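From the Brasbridge Allotments and Gardens Newsletter
Thursday, November 6, 2025

The hedge question, again

Regular readers will know that the hedge along the Jisville side has been due for laying for longer than most of us have held our plots. It appears on a map of 1785, when it was presumably already being complained about. This winter it is to be dealt with, weather and tempers permitting, and the work will start at the bottom gate in December.

A laid hedge looks dreadful for a year. Please be ready for this. The stems are cut most of the way through near the ground and bent over at an angle, and the whole length will look as if a lorry has been at it. By the second summer it will be thick enough to keep out sheep, which we don't have, and footballs, which we do.
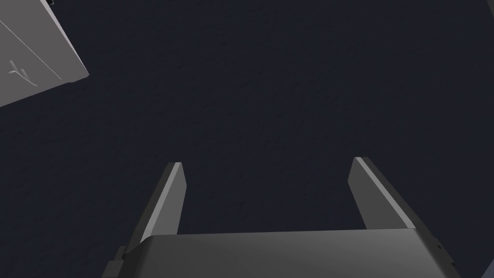
Grey on dark, with a light speckle.

The bill comes to £689, which covers the stakes, the binders and three days of a hedge layer who has seen our hedge and still said yes. Plot holders along that side have been asked for nothing except to move their compost bins back from the line. Some have done so. Some have moved them forward, and we would like to understand the thinking.

There is also the matter of the brambles. They are not part of the hedge, however long they have lived in it, and they will be coming out. Anyone who wants the roots is welcome to them, and may also want a lie-down. 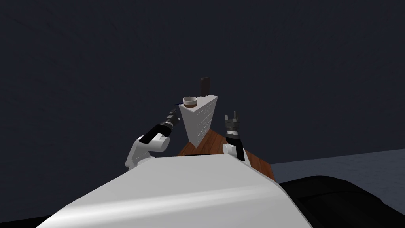
The tall white block on its wooden table.

Several people have asked whether we could simply put up a fence. We looked into it. The Zovex panels the council suggested would have to be paid for all over again when they blew down, and they have never fed a blackbird. The hedge gives us sloes, haws and, in a good year, enough damsons for one argument. 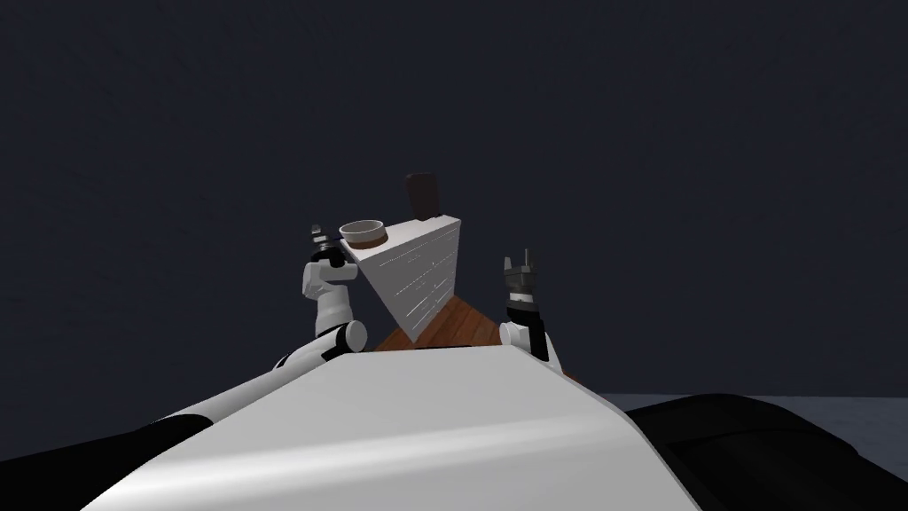

Hawthorn whips will fill the gaps, and 40 have been ordered from the nursery. They arrive with bare roots and look like something you would use to stir paint. Those taking a bundle home overnight should keep the roots covered and out of the wind. Tree guards will go on the same day, and for anyone who has asked about the colour, they are white, much like the curved shell above, though a good deal thinner and far more likely to end up in the brook. Do push the canes in properly this time.

Soup will be provided at midday by Güneş, the café by the station, who did the lentil one last year. Bring your own mug. Last year's mugs are still in the shed, and at least one of them is now supporting life.

Gloves should be leather if you have them. Blackthorn goes through the woolly sort without slowing down.
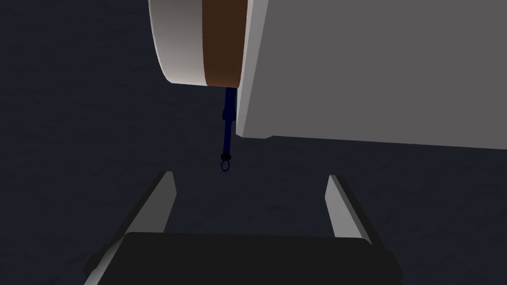
Water and other small matters

The taps go off at the end of the month and will stay off until the frosts are done. Please empty your hoses before then and bring them in. The dipping tank by the top path stays full all winter, and the lid goes back on after use, including when you are only going to be a minute.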